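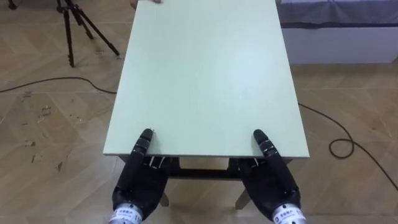
Skullonbridge Rainfall Transcriptions – README

Updated September
By the Ninon data desk

The files hold daily rainfall readings copied from the paper registers of the Skullonbridge gauge network. Each row is one reading at one gauge. The release has 2,590 rows from 16 gauges. It replaces the earlier draft, which had the Troltia gauges under the wrong station codes.

Files

readings.csv – one row per reading
stations.csv – one row per gauge, with code, name and elevation
changes.txt – edits made after transcription

Both CSV files are UTF-8, comma separated, with a header row. Line endings are LF. Text fields are quoted only when they contain a comma.

Columns in readings.csv

station – four-character code, matches stations.csv
obs_date – date written in the register, ISO format
depth_mm – rainfall depth in millimeters, one decimal place
orig_value – the value as written, units included
flag – see the next section
note – free text copied from the margin, often blank

Gauges were read at 9 a.m. local time. The depth belongs to the 24 hours before the reading, and obs_date has not been shifted back. Users who join this table to a midnight-to-midnight series need to handle the offset themselves.

Flags

T – trace, depth_mm set to 0.0
A – accumulated over more than one day
Q – digit hard to read, best guess entered
M – missing, depth_mm left empty

An empty depth is never zero. Dry days were written in the registers as a dash or "nil" and are stored as 0.0 with no flag. Two stations, both at Troltia, left dry days blank for part of the record. Those rows carry M, although many of them were probably dry.

Transcription

Every page was keyed twice by different people using the Hidayat entry form. Mismatches were settled against the scan. Values in inches were multiplied by 25.4 and rounded once, at the end. Monthly totals in the registers were used as a check and are not included – 4 of them disagree with their daily values and are listed in changes.txt.

Known problems

Elevations in stations.csv come from the register covers and have not been surveyed. Snow was melted and measured at some gauges and skipped at others, and the registers rarely say which. Winter totals should be treated as low estimates. No correction for wind loss has been applied.

License: CC BY 4.0. Cite as "Skullonbridge Rainfall Transcriptions, Ninon."

Contact: use the issue tracker | © Ninon | Back to top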